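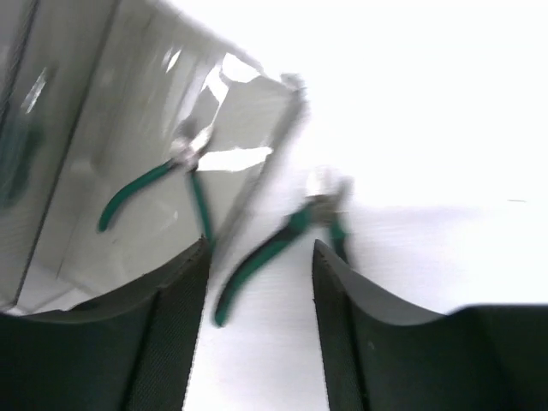 Green-handled pliers at the gripper fingers, wrist camera view.

Budgeting for spare fingers and a wrist camera on a small arm
Posted in Workshop Automation

Keabetswe Fourie
I'm putting together a purchase request for a bench arm with a two-finger gripper. The work is hand tool sorting: pliers, side cutters and small screwdrivers, returned to a bench at the end of shift and put back in their places by the arm. I've attached a still from the wrist camera with a pair of pliers between the fingers.

The two quotes I have are from Tromell and Egilsson. Tromell includes the wrist camera and one set of fingers. Egilsson is cheaper on the arm but lists the camera, cable kit and fingers as separate lines. Fingers are $137 a set from Egilsson. Tromell won't give me a price on replacement fingers until the arm is ordered, which I don't love.

What I need to know:
How many spare sets of fingers should go in the first year's budget?
Is it worth paying extra for a better camera? The tools are smeared in a lot of our stills and the background goes nearly white.
Has anyone had a request knocked back over consumables? Ours go to a different cost centre and I'd like to do this once.

Skarphéðinn Overgaard
Fingers first. Budget two spare sets for the first year and put them on the same purchase order as the arm. Consumables ordered later attract their own freight, and with Egilsson that can be up to $700 if it ships with anything bulky. Ask for freight as its own line on both quotes before you compare them. Get Tromell's replacement price in writing too. A supplier who can't price a wear part before the sale is telling you something about the price.

On the camera, don't spend anything yet. Your still shows two separate problems. The upper right is close to overexposed, and that is a lighting and exposure matter. The pliers are blurred, and blur comes from exposure time against speed. Fix the exposure manually, shorten it, and add diffuse light to make up the difference. A dearer sensor left on auto exposure over a white surface will give you much the same result.

I'd also look at the pale panel on the left. There's what looks like a second pair of green-handled pliers on it, and I can't tell from the still whether that's a reflection. If it is, your detection software may well report two tools. Matte grey board is cheap and can go under sundries. Try that before you price software changes.

As for cost centres, we list the first set of spares as "commissioning parts" and they go through as capital. From the second year they're consumables. Check with your own finance people – the threshold differs everywhere.

Panis
we got the Cileck arm, no complaints. camera is fine for what we do but its only boxes. get the longer cable

Keabetswe Fourie
Thanks both. I've asked Tromell for the finger price and for freight to be split out. The panel is glossy, so matte board is going on the list. Skarphéðinn, do you keep the spare fingers as matched pairs, or swap one side at a time?

Skarphéðinn Overgaard
Matched pairs. If one side is worn and the other is new, the closing position shifts and you'll have to redo the grip offsets. Mark the bag with the date fitted and throw the old pair out together.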